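**Okside hand-held gripper – demonstration days**

The Okside is a two-finger gripper held and operated by hand, used to record handling tasks before they are moved to an arm. It can be seen at work in the Plikstead demonstration room. Sessions are run by Emanuel Avram; bookings go through Lucrezia Caputo.

| Item | Value |
|---|---|
| Maximum opening | 100 mm |
| Finger length | 155 mm |
| Recording time per charge | 200 min |
| Visitor places per year | 400 |

Fingers are black, with screw holes for pads. Pads are sold separately, and the older Probert pads do not fit.

A session starts with free handling on a plain table, then moves to objects with cords. Cords are harder to record than rigid parts – the cord moves when the body is lifted, and the grip point has to be chosen with that in mind. Visitors may work singly or in pairs, one device each.

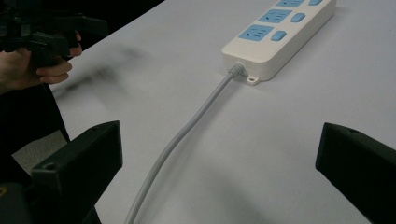

Visitors may bring their own objects up to the maximum opening. Sharp or liquid-filled items are not accepted. Recordings made during the session can be copied to a drive and opened in Ulline, version 4 or later.

The room is closed for maintenance in January. Prices on request.

Page revised August 11, 2020.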